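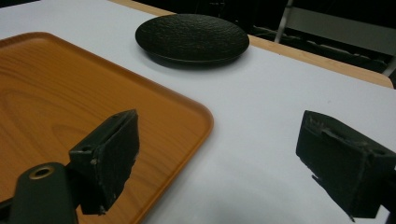

Monday, November 29, 2021
Wash bench, Unham

Levex rinse additive, third go. Machine filled from the cold main at half eight and left to heat. Same dose as last week, same racks, same detergent. Only change is that Gergely Szénási finally cleaned the lower spray arm, which had two jets blocked with what looked like label paper. So that's one more reason not to trust anything I wrote in the last two entries about streaks on the bottom rack.

The claim, copied off the sheet so I stop misremembering it: no visible film on dark ware after 2,000 washes in hard water. It doesn't say how hard. It doesn't say who looked, or under what light. I asked the rep and got the same sheet back with a different cover page.

Hardness at the bench tap this morning was 261 on the strip kit, in whatever the strips call mg per litre. Szabolcs did a second strip from the same tub and got a different colour, or said he did. We hold them up to the window and squint. I wouldn't hang anything on that number except that the water is hard, and the kettle could have told us so.

Cycle count at the start of the day was 110. At this rate we'd reach the number on the sheet some time after I retire. Zsolt Gál wants to extrapolate. I don't see how. Film from hard water doesn't build in a straight line in any of the older runs: you get nothing, nothing, nothing, then a haze that you notice all at once and afterwards swear was there on Friday. Drawing a line through the "nothing" part proves what the supplier would like it to prove.

What we did

Rack A with additive, rack B with the same detergent and plain rinse. Black ware and woodgrain trays in both. Glass left out this time. Racks swapped left to right halfway through in case the machine heats one side more. I think it does, though I've never managed to show it.

Drying in air, door open, fan off. The fan was on for the July run and I'm now fairly sure that's why July looked so good. Moving air dries a plate before the drops have time to leave a ring. None of that made it into the report, which I signed, so I can't complain too loudly.

Wiped one piece per rack with the white cloth and put the cloths in bags. Rack A cloth looked grey. Rack B cloth looked grey. Gergely Szalai thinks A is lighter. He also knew which bag was which when he said so.

The textured plates are the real nuisance. On a bumpy black surface every bump catches a bit of light, and from one side it reads as scale and from the other side it reads as clean. Tilting helps up to a point, after which you're grading the ceiling lights.

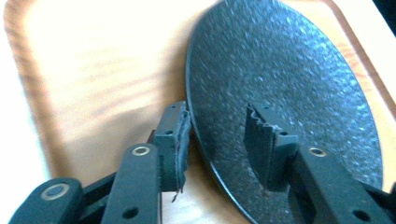
Things I don't believe yet

That the additive does nothing. I'd like to believe it, as it costs more than the detergent, but we haven't shown that either. No difference by eye after a morning is a weak result.

That the temperature display is right. It said 50 for the entire wash, start to finish, and didn't move when the door was opened. A display that steady is either very good or stuck. Probe thermometer is with the Dornivness lot, who borrowed it "for the afternoon" two weeks ago. Have asked again.

That the dosing pump gives the same shot every time. We ran it into a measuring cylinder five times and it was near enough on four. The fifth was short and had a bubble in the line. If it goes short one time in five in use, we aren't testing the additive, we're testing the pump. Tubing wants replacing before anything else is run.

That "dark ware" on the supplier's sheet means what we mean by it. Szűcs used smooth glazed plates in their own trial, according to Zsolt, and the ones we get sent back are nearly always textured. A smooth plate with film on it shows a thumbprint. Ours don't show anything until you wet half of one and compare.

Next

New tubing. Blind the bags: someone who isn't grading writes the letters. One lamp, always the same one, always from the left, blind down. Try weighing a dry plate before and after a long run, though I suspect the scale isn't fine enough and we'll end up weighing dust.

Not sending anything to the rep until the pump is sorted. Zsolt disagrees, and his objection is noted here as he asked.
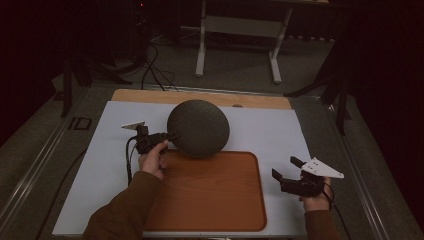 Added by Boglárka Juhász, same day, after tea

Read the above. I did the bags again with the letters covered. Graded all of them twice, an hour apart, and I disagreed with myself on three, so I'd put the grading down as worse than the pump.

The temperature display isn't stuck. It rounds, and only updates when the heater switches. Page nine of the manual, if anyone can find the manual. I had it on my phone. Still want the probe back.

Tubing is in the second drawer, the wider sort. It'll need the other clips. I've left rack B in the machine with the door open, please don't run it before I've looked at it tomorrow.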